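Home Issues Authors Submit Search

We use cookies to remember your reading preferences. Accept Decline

4.2 Where shoes are kept in the Skeltthorpe homes

When we first sat down with the Skeltthorpe households, we had meant to talk mostly about coats and bags, and it was really the families themselves who kept bringing us back to shoes (and we are so glad they did!). Of the 498 people who began our October survey, 486 finished the section on entryways, and a good many wrote long notes in the margins about mud, narrow halls and children who kick things off at the door.

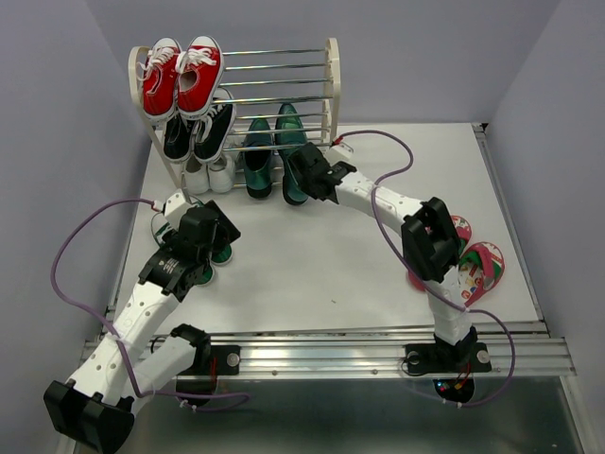 Figure 3. Tiered shoe rack with metal rods, holding red and black canvas sneakers.

Open racks were the favorite among families with young children, who liked being able to see a pair and grab it on the way out. Older couples leaned toward closed cupboards, and as one woman told Judit Pálfi over a very long cup of tea, a hall full of shoes made her feel that company was always about to leave. Haverford and Kerslake found much the same split in their earlier Dendilau study, although their homes were larger and most had a second door at the back. We return to the matter of back doors in Section 5.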